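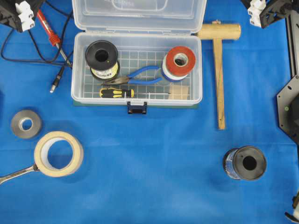

Clear plastic toolbox with wire and red tape, on a blue cloth

About Pronalitz

Pronalitz makes and supplies additives for waterborne coatings, inks and adhesives. We started as a toll blender of defoamers for two local paint makers and began selling under our own name when those customers asked for grades they could not get elsewhere.

Our range now covers defoamers, wetting agents, dispersants and a small number of wax emulsions. The Celov grades are mineral oil and silicone defoamers for emulsion paints and wood stains. Nindus is our line of polymeric dispersants, used mostly in pigment concentrates and tinting pastes. Both are sold as liquids and can be added at the grind or let-down stage, depending on the grade – the data sheet for each product says which.

Production is at our Rønning site, where we blend in batches from 200 kg up to 2,000 kg. Every batch is checked for solids, pH and viscosity before it is filled, and a retained sample is kept for the full shelf life of the product. Standard packs are drums and 900 kg containers. Smaller packs are available for trials.

The applications laboratory is in the same building. Customers send us their base formulation and we test foam control, colour acceptance, gloss and storage stability in it. Most of this work concerns reformulation, for example when a paint maker is lowering VOC content or changing binder supplier. Results go back as a written report with our dosage recommendations.

We sell direct and through distributors – please ask us for the contact in your country. Safety data sheets, technical data sheets and samples can be requested through the contact form. For a sample, please state the binder type, the pigment volume concentration and the mixing equipment you use.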